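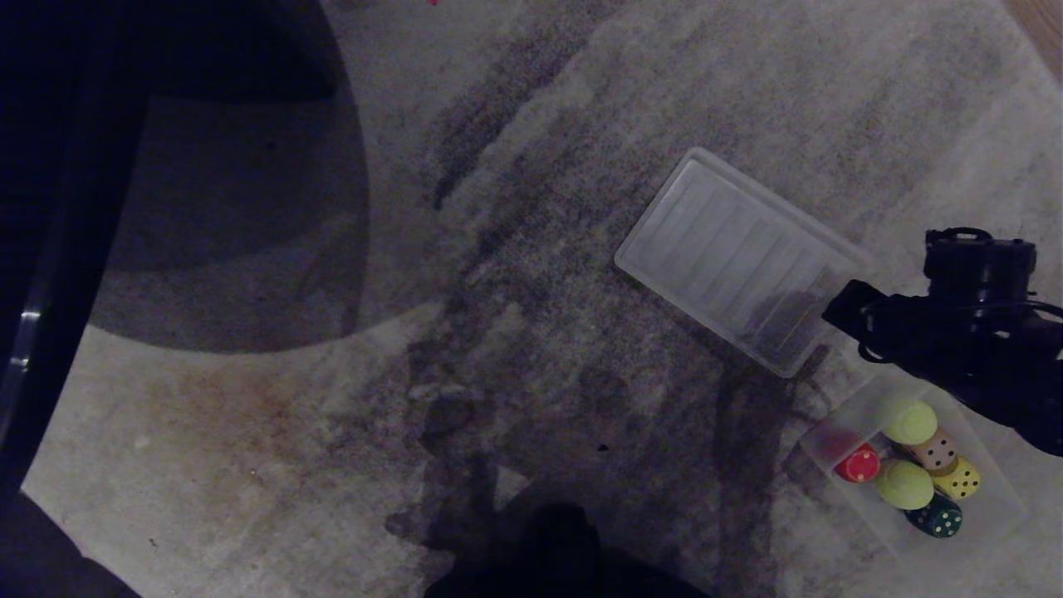

グレーまだらのラグ、細かいものを床に広げる人には向かない説

1 :rollow_no_tana
リビングのラグをグレーと白のまだら模様に替えて2か月。汚れが目立たないのは最高なんだけど、サイコロを落とすとまあ見つからない! 赤いのはすぐわかるんです。ベージュっぽいやつが溶け込む……。
うちは床でボードゲームをやる家で、サイコロもボールも浅い透明ケースにまとめて入れてます。テニスボールみたいな毛のついた黄緑のも一緒。みなさん床遊びの小物ってどうしてます?

2 :麦茶は濃いめ
ラグの上に透明ケースって、ケースごと見失いません? うちは一回踏んで割りました(泣)
それ以来、色つきのフタ付き缶です。

3 :vuletti88
自分は透明派。中身が見えるかどうかが全てだと思ってる。缶は開けるまで何が入ってるかわからないし、結局全部開けて散らかすことになるよ。

4 :麦茶は濃いめ
>>3
ラベル貼ればよくない?

5 :vuletti88
>>4
貼ったラベル通りに戻す家族がいればね……うちは無理でした。

6 :rollow_no_tana
>>2
踏むの怖いですね。うち、ケースのほかに底に細い溝が並んだ半透明のトレーもあるんですけど、ラグの色が透けるから夜は確かに見えにくいかも。
あのトレー、何に使うのが正解なんだろう。サイコロを振る場所にしようかと思ったら、溝で斜めに止まって揉めるんですよ。「今の5だよね?」「いや2でしょ」って毎回。

7 :深夜の片付け部
溝つきトレーで振るのは絶対やめたほうがいいw
カード立てにどうぞ。溝の幅が合えば手札がちょうど立ちます。振るのは底にフェルトを敷いた箱が静かでおすすめ。888円で買った木箱に端切れを敷いて、もう5年使ってます。

8 :麦茶は濃いめ
カード立ていいな。

9 :surkdale
そもそもボールとサイコロを一緒に入れるのが気になる。毛のあるボールってラグの繊維とか髪の毛を拾うから、サイコロまでホコリっぽくなるよ。分けたほうがいい。

10 :rollow_no_tana
>>9
うっ、耳が痛い。でもボールが入ってるとサイコロがカチャカチャ鳴らないんですよ! 夜に運ぶとき助かるので、そこは譲れないです。

11 :surkdale
>>10
それなら小さい布袋にサイコロだけ入れて、同じケースに入れたら? 音もしないしホコリもつかない。

12 :vuletti88
布袋に入れたら透明ケースの意味ないじゃん(笑)

13 :rollow_no_tana
とりあえずトレーは今夜カード立てとして試します。ボールは粘着クリーナーでコロコロしてから戻すことにします。布袋は……メッシュのやつなら中も見えますかね?

14 :深夜の片付け部
メッシュなら洗濯ネットの小さいのでいけるよ。目の細かいやつにしてね、サイコロの角が引っかかるから。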